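Notebook, Brukville office, Wednesday

Primary turnout file: cleaning and first pass at the ward tables 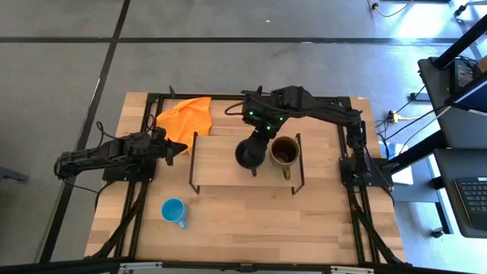

Where things stand

The precinct returns for the Brukville and Prundow primaries are now in one table. Pudley is still separate because the county there reports absentee ballots as their own line instead of folding them into the precinct where the voter lives. I left that alone today. If we spread the absentee votes over the precincts by share of registration, we make up a pattern that may not exist. My preference is to keep Pudley at town level and say so in the notes.

The Van Dusen returns came in as scanned pages. I typed them in twice, once in the morning and once after lunch, and compared the two versions. They disagreed in 4 cells. Three were my own slips. The fourth is a real problem: the handwritten total for the east ward does not match the sum of the candidate votes plus blanks. I kept the candidate votes as written and marked the total as doubtful. A letter to the clerk is drafted and needs somebody else to read it before it goes.

Ward boundaries

Prundow moved its ward line between the last two primaries. The old line ran along the rail cut, and the new one follows the county road. That puts the mill streets in the north ward, where they used to be in the south ward. Any comparison of ward turnout across the two primaries is wrong unless we correct for this.

Tried first: matching by street list. The clerk's list gives street names but no house numbers, and several streets cross the new line. Stopped after an hour.

Tried second: matching by polling place. Works better. The mill streets voted at the same hall both times, and the hall reported separately, so the votes can be moved as a block. After moving them, the drop in the south ward that looked so large in the first chart mostly goes away. The old chart should not be used in anything. I renamed it with OLD at the front and moved it out of the shared folder.

Registration counts

The denominator is still the weak part. Brukville gives registered voters as of the close of registration. Prundow gives them as of primary day. Van Dusen gives one number with no date on it. For a party primary we need party registration too, and Van Dusen has that only for the whole town.

Options as I see them:

Use total registration everywhere and call it turnout of all registered voters. Easy to explain, low numbers, comparable across towns.

Use party registration where we have it. Closer to what people mean by primary turnout, but Van Dusen drops out below town level.

I ran both. The order of the towns does not change. The gap between Brukville and Prundow is wider with party registration, and I don't know why yet. Could be the dates. Could be that more Prundow voters are registered without a party, in which case they shouldn't be in the denominator for a closed primary anyway. Check the rules on this before writing a word about it. I think unaffiliated voters could switch on the day in Prundow, but I am going from memory.

Candidate filing sheet

Separate job, same folder. We want a sheet showing who filed, who withdrew and who was taken off for short petitions. The Pudley page lists withdrawn candidates with a line through the name, and the line was lost when the page was copied to text, so our sheet had them all as active. Fixed by going back to the page and marking them by hand. Anyone pulling from that page again should do the same.

The petition requirement for the Prundow council seats is 700 valid signatures. I had been using a lower number taken from an old handout. With the right one, two of the removals that I had flagged as odd are ordinary. Flags taken off, and a note added in the remarks column.

Survey calls

Phones ran in the evening. The question on how people heard about the candidate meetings is not working. People answer with where the meeting was held. I suggest we change the wording to "How did you find out that the meeting was taking place?" and move it ahead of the question about attending. The calls done so far should be kept under the old wording with a different code, so the two versions don't get mixed.

Also, the call sheet still says we finish at 9. The last callers were packing up before that and left the end of the list undone. Those numbers go to the top of the next list.

File changes today

returns_all: Prundow mill streets moved to match the new line, Van Dusen added, doubtful total marked.

registration: new column for the date of the count, blank for Van Dusen.

filings: Pudley withdrawals corrected, signature requirement corrected.

Still to do

Get the Van Dusen letter read and sent.

Look up the Prundow rule on unaffiliated voters.

Ask Brukville whether they can give a primary-day registration count.

Redraw the ward chart with the corrected Prundow votes. Same colors as the old one, but start the axis at zero this time.

Decide on the Pudley absentee question. I have written my view above. If anyone wants to argue for spreading them, put it in this notebook under the entry and we'll settle it before the tables go out.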